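The Stunex clip-on megaphone promises to carry one speaker across a crowd of 432. Our tenants' rights group bought three for the housing march. Mine carried my voice to the first two rows and, for one proud block, a passing bus. The belt clip is superb — I could have hung a child from it. Battery life: 20 minutes, or one short chant list. 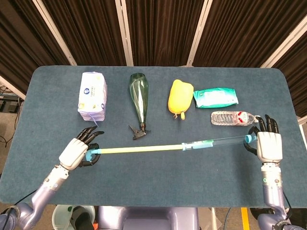 Jisbridge, July — Speeches went ahead, mostly shouted. Two stars, both for the clip.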